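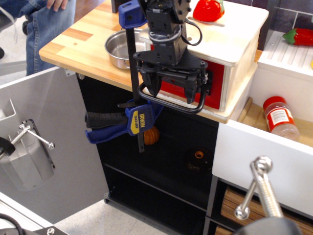

Gripper over the red drawer, kitchen demo, Standville open day

Is the Standville open day all right for children?
Asked Jan 19, 2020

Thinking of taking my two to the next one in May. Do you get close to the robot arm, and is there much waiting?

Answer 1
We went last time. The kitchen one is the best – a small wooden box with a red drawer, and a pepper on top. You stand behind a rope. Our slot was 33 minutes, a bit long for my youngest.

Answer 2
parking is terrible, use the Rivitz side

Answer 3
Book the morning. The arm does the same job over and over with stops between, so you can leave and come back. Under 3s need to stay in a pushchair or be carried. Toilets are by the Ongart entrance.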